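Search jobs, locations, keywords
Reading time: 4 min

Adhesives Test Technician – Odham Site

Protarel is recruiting a test technician for the adhesives laboratory at Odham. The position is full-time, on site, and reports to the laboratory supervisor. It is open because the pressure-sensitive tape program has moved from development to routine release testing, and the present day shift can't absorb the added samples.

The laboratory tests coated tapes, labels and transfer films before they ship. Most of the work is peel, shear and tack measurement on standard panels, with a smaller share of coat weight checks and aging studies. Material arrives from the coating line at Odham and from the slitting plant at Wandia. Samples from Wandia come in by the morning van and are logged before 10 a.m.

Duties

– Cut test strips from master rolls and record roll number, position across the web and direction of coating.
– Clean steel and glass panels by the written procedure and discard panels that no longer meet the surface finish limit.
– Apply strips with the mechanical roller and hold them for the dwell time given in the method.
– Run peel tests at 90 and 180 degrees and static shear tests at room and raised temperature.
– Report the failure mode for every strip (adhesive, cohesive, transfer or backing tear) along with the force value.
– Load and unload aging ovens and keep the oven log current.
– Carry out the daily check on the tensile testers and tag any machine that fails it.
– Enter results in Korletey, our sample tracking system, before the end of the shift in which they were obtained.

Results that fall outside limits are repeated on fresh strips from the same roll. The technician doesn't decide whether a roll ships. That decision belongs to the quality engineer on duty, who needs the raw curves as well as the averages.

Requirements

Two years in a testing or quality laboratory, or an associate degree in chemistry, materials or a related subject. Experience with tensile testers is preferred. Applicants who have worked with paper, textiles, rubber or film will find most of the methods familiar. You should be able to read a written method and follow it exactly, including the parts that seem slow, and to keep a bench notebook that another person can work from.

Good close vision, corrected or not, is needed for judging failure modes. The job involves standing for much of the shift and lifting rolls of up to 25 pounds. Solvents are in use at the panel cleaning station; gloves and eye protection are supplied.
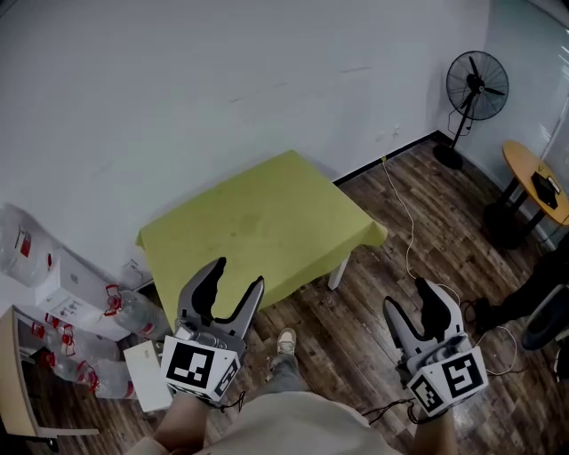

Hours and pay

The shift runs from 7 a.m. to 3:30 p.m. with a half-hour unpaid lunch. One early start in 4 weeks covers the shear racks, and these hours are paid at the early rate. Pay is set by grade, and the posting grade is 5. Safety shoes are reimbursed up to $100 a year. Health coverage begins on the first day of the month after hire.

Training takes place at Odham and includes one visit to Wandia to see how rolls are slit and sampled. New technicians work alongside a qualified operator on each method and are signed off one method at a time. Peel is normally first. Shear and aging follow once the notebook has been reviewed.

How to apply

Send a resume and a short cover letter by the end of April, quoting reference 603 in the subject line. The letter should name the test equipment you have used and the materials you tested on it. Certificates aren't needed at this stage. Selected applicants will be invited to a bench exercise at Odham, which consists of cutting, mounting and peeling a set of strips from a supplied method, followed by an interview. Travel within the state is refunded on receipt.

Applications from current Wandia employees should go through the internal transfer form – the same reference applies.

Get new openings by email. Enter your address to subscribe. You can unsubscribe at any time.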